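Parsons Returns Centre, Clandonlow
Staff consultation meeting: sorting line changes
Minutes, April 28, 2021

Present: day shift sorters, afternoon shift sorters, site management, health and safety rep, union delegate. Apologies from the Lalley depot.

1. Previous minutes
Accepted. The item on locker allocation was held over again.

2. Progress on automated sorting
Management reported that 65 of the 73 product lines from Finditel are now on the automated program. The other lines are mixed small goods and will stay with hand sorters until at least September. The target remains 1,000 items a shift. Sorters asked if this was a target for the line or for each person. Management confirmed it is for the line.

3. Jobs and hours
No positions will go as a result of the change. Four sorters will move to demonstration work, using hand-held grippers to pick and place goods. The delegate asked for the higher duties rate to be paid from the first day of training. Management will reply in writing.

Afternoon shift said the new roster cuts into the handover and people are staying back unpaid. Agreed that handover is paid time and goes on the timesheet.

4. Strain and breaks
Several people have reported sore wrists and thumbs after long spells on the grippers. Agreed to limit spells to 45 minutes, followed by other duties. The health and safety rep will look at lighter handles and chair height.

5. Recording at benches
Staff want to know who can view recordings and how long they are kept. Management said they are not used for performance reviews. The delegate asked for that to be put in the site policy. Not settled, carried over.

6. Other business
The tearoom microwave has been replaced. Bench setups for small goods differ between shifts, and a common layout will be trialled.

Next meeting to be advised on the noticeboard.
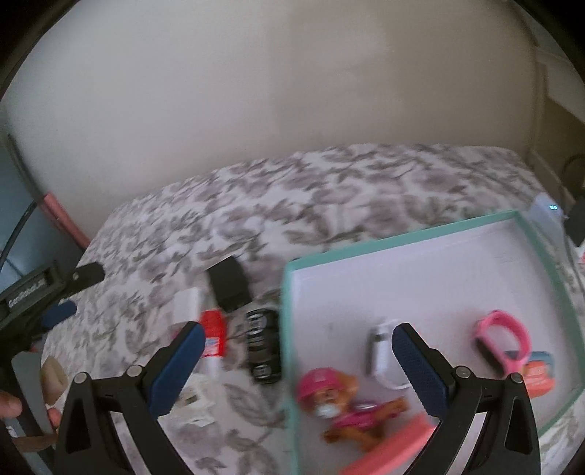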